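Ticket: Screen 2 drops to black after the trailers
Site: Jedano (4 screens)
Opened: 7 December 2024
Status: Open, waiting on vendor

Problem as reported by booth
Playlist runs fine through the ads and trailers. At the cue into the feature the picture goes black and the sound keeps going. Picture returns after 30 seconds, or when someone stops and restarts the show. Not every show. Screens 1, 3 and 4 are clean.

Entry 1
Vendor (Zuvivia) says lamp. I doubt it. The lamp stays lit through the dropout and the house light level on the wall doesn't change. A lamp also doesn't care which clip is playing. Swapped nothing.

Entry 2
Vendor now says the feature file is bad. Played the same file on Screen 3, no fault. Re-ingested on Screen 2 anyway because they wouldn't move on without it. Black again at the cue.

Entry 3
Looked at the format change. Trailers are flat, feature is scope. Built a test playlist with flat content only and ran it over and over: no dropout. Put one scope clip at the end and it went black on the second pass. So it's tied to the lens and masking cue, whatever the phone support script says.

Entry 4
Vendor sent firmware and promised it "addresses stability." No release notes. Installed after close. Two clean shows, then black again. I don't count that as a fix.
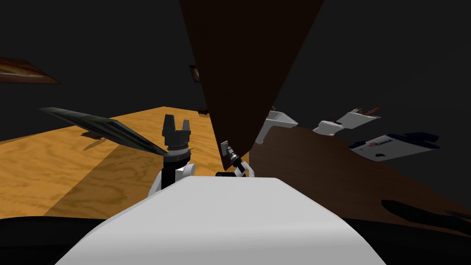

Entry 5
Checked the automation box. The scope macro has a leftover shutter-close command in it, dated May, from the Pornance install. The open command after it is sent but not always acknowledged. Removed both lines. Nearly 57 test cues so far with no black.

Still open
Want a full weekend of shows before I close this. Vendor wants to bill for the firmware visit. Please hold that invoice.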